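Ultholm Repair Room – progress report
Jun 28, 2026

Quick update, full numbers to follow with the claim form.

Storage is the main news. Cronin delivered the pegboard in May, two panels short, rest came later and is now up. Hooks and cups are in use at the first bench. Of the 117 hand tools on the inventory, 18 still have no fixed spot – mostly the big clamps, which are too heavy for the pegs we bought. Need a different bracket. Quote from Rotero is in, within budget.

Opening hours unchanged. Evening sessions full, afternoon ones less so. Waiting list is at 5.
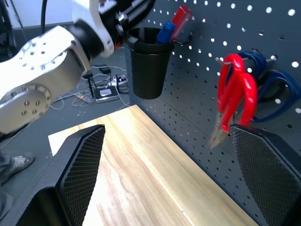

Bench storage: screwdrivers in the black cup, scissors on a peg next to it.

Still to do: labels for the hooks, second set of cups, finish for the wood tops (oil or varnish, not decided, members disagree). Lighting over the back bench is late, electrican has moved us twice.

Spend is under on storage and over on delivery, because of the split shipment. Would like to move the diffrence across if thats OK with you – please confirm before we order the brackets.

Volville site: no change, lease not signed yet. Will report seperately once we have the keys.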